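Fornik reports gains from hand-held gripper training

Fornik's manipulation group has published results for a training method that uses only recordings made with hand-held grippers in ordinary homes. Lead author Vendula Šindelář trained one policy on 228 household sessions and a second on the same sessions filtered by Sitar, the group's software for discarding segments with unreliable pose tracking.

Filtering removed 17 percent of the material. On metal utensils, the failure rate in grasping trials fell by nearly 31 percent relative to the unfiltered policy. Soft items showed no measurable change.

Co-author Derek Inskip attributes the difference to reflective surfaces, where small tracking errors shift the learned closing point. Both policies ran on the same arm with 2 camera views. Code is due in January; the recordings will follow after a privacy review.

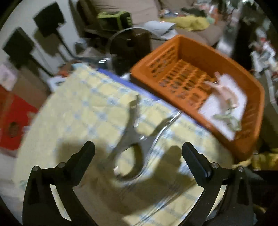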